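Giline: a word collection of tabletops and the things kept on them

README for version 2

Welcome, and thank you for opening the readme before the data, which puts you ahead of both of the people who made it. Giline is a collection of short written records about tabletops: what covers them, what stands on them, where each thing is kept and what it gets called by the person writing it down. There are 300 records in this version, sorted into 18 groups, and between them they mention 581 separate items, from sewing tins to toast racks to a very great many pen pots.

It began as a household list. Mercy Kombo was helping to clear a house in Kasberg and wanted a way of noting where everything had been before it was moved, so that it could all be put back after the floors were done. She wrote in ordinary sentences, and by the end of February she had filled three exercise books and become rather fond of the job. Henrique Nogueira typed them up, asked a lot of questions about what she meant by "box", and then started adding tables of his own. The sewing tables and workbenches came later, as did the shared work tables, and they have changed the flavour of the collection a good deal (for the better, we think, although the kitchen records are still the most fun to read).

What is in the folder

records.csv holds the records, one per line.
groups.txt lists the groups with a sentence or two on each.
words.txt is the list of names we settled on, with the other names people used beside them.
changes.txt says what has moved since the first version.
notes is a folder of longer remarks on tables that would not fit in a line.

Everything is plain text and opens in whatever you have. The commas inside sentences are properly quoted now. They weren't in the first version, and we are sorry to anyone who spent an evening on that.

What a record looks like

Each record has seven fields. We have kept them few on purpose, having tried a form with many more and watched people give up halfway down it.

table: a short name for the table, usually the room and a word or two.
covering: cloth, mat, oilcloth, bare top, newspaper, whatever is there.
surroundings: walls, shelves or anything else close enough to matter.
standing: things that stand up, such as pots, jars, jugs and lamps.
lying: things that lie flat, such as cases, books, trays and folders.
placing: one or two sentences saying where things are in relation to one another.
doubts: anything the writer was not sure of.

The last field is the one we would ask you to treat kindly. In the exercise books Mercy put a pencilled question mark beside anything she could not name, and we have tried to keep that habit alive in the typed version. A record with something in the doubts field is a perfectly good record. Several of the most useful ones have more there than anywhere else.

Placing words

We write everything from the front of the table, meaning the side the writer was standing or sitting at. "Back left" is therefore the far corner on the writer's left, and "in front of" means nearer to the writer. If a thing lies at a slant we say so, and we say "at an angle" for slight slants and "diagonally" for strong ones, although I have to admit that Henrique and Mercy do not draw the line in the same spot. Round tables are treated as though they had corners. It reads oddly, but it has been less trouble than the clock-face system we used in the first version, where half the writers took twelve to be nearest to them.

Distances are left out. A few early records gave them in hand spans and we have moved these to the notes folder, where they are quite charming and of no use to anyone with different hands.

Naming things

Most of the arguing went on here. We use the plainest word that is still right, so a pot for pens is a pen pot whether the writer called it a cup, a mug, a holder or a tidy, and the other words go into words.txt. A case is anything rigid that closes and seems made for carrying. If it is soft we call it a bag. A tin stays a tin even when it is full of buttons, and the buttons get their own mention if the lid was off.

Colours are kept simple too. Pink, silver, cream, blue. Where a writer put "old rose" or "duck egg" we have kept it in the record and added the plain colour in brackets, so you can search for either.

Patterns have given us more trouble than colours. A flowered cloth has roses on it, and someone looking through the records for roses would quite like to know that they are printed ones. Printed things are always written as part of the covering, never under standing or lying. The same goes for walls and wallpaper, and for the brick patterns that turn up in the workbench group more often than you might expect.

A worked record from the shared tables group

table: brick-walled work table
covering: cream, printed with pink roses, green leaves and butterflies; dark specks here and there
surroundings: blue brick-patterned panels on three sides
standing: pink pen pot, full of pens and pencils in mixed colours
lying: silver aluminium case with a ribbed lid; flat black ridged piece
placing: Pen pot in the back left corner, silver case in front of it. Black piece in the middle, set diagonally.
doubts: What to call the black piece. It has silver metalwork along its lower edge, and the two of us have each given it a different name.
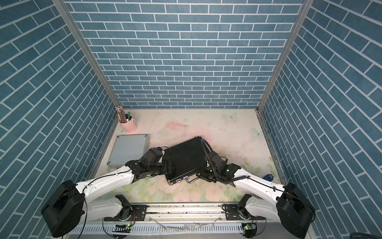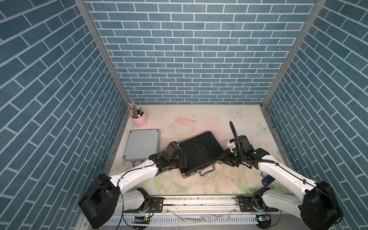 How we settled doubts, and how we didn't

When two people name a thing differently, the record keeps the part they agree on and the rest goes in the doubts field. With the black piece on the brick-walled table, the agreed part came to its colour, its ridges and the metalwork. "Case" was one suggestion, and a radiator panel was the other. Both are in words.txt under "ridged", and you are very welcome to write to us with a third.

We did try voting in the early days. It made for tidy records and bad ones, as the more cheerful writer nearly always won, and a fish kettle spent a whole season listed as a planter. These days each writer puts down a name separately before reading the other's. It takes longer, and we drink more tea over it, but the fish kettle is a fish kettle again.

Groups worth knowing about

The groups are uneven. Kitchen tables are by far the fullest and hall tables the thinnest, the latter being mostly keys and post. The desk group overlaps with the shared tables group, and a table went into one or the other depending on whether more than one person used it. Where we could not tell, we put it in shared tables.

The Modwood records are a little set of their own. They come from a row of sewing tables and were written by people who knew far more about the contents than we did, so they use proper names for bobbins, feet and shears that we have left exactly as given. Please don't simplify them.

The Mbwambo records are the opposite, being very short, written quickly and often just a cloth and a jug. We were in two minds about including them and are glad that we did. They are the nearest thing in the collection to how people speak when asked what is on the table.

What you might use it for

We have had a lovely time hearing what people do with the first version. It has been used for spelling practice, for planning a removal, and for a game in which one person reads a record aloud while the other tries to draw it. If you are studying how people say where things are, the placing field is the part you will want. If you are interested in the names of things, go to words.txt first and work backwards.

Please be careful about counting. A bundle of pencils is one item in our total, and so is a drawerful of spoons. The total tells you how many mentions there are, and it would be a mistake to read anything more into it than that.

Known faults

Some of the kitchen records give the covering twice, once as the cloth and once as the mat on top of it. Others give only the top layer. We mean to go through them.

The word "tray" is used for at least two sorts of thing, and the workbench group is the worst for it.

Left and right are swapped in a handful of the hall tables, which were written from memory. These are marked "memory" in the doubts field.

Tables with nothing on them were left out of the first version altogether. They are back in now, and very restful they are to read.

Sending us a table

New records are always welcome. Write it however comes naturally and we will fit it to the fields, and do please leave in the bits you think are dull. The covering is what most people forget, so have a look under the things as well as at them. If you disagree with a name in words.txt, tell us what you would call it and where you learned the word. Mercy looks after the kitchen and hall groups and Henrique looks after the rest, apart from the Modwood set, which we edit together with the atlas of sewing terms open between us.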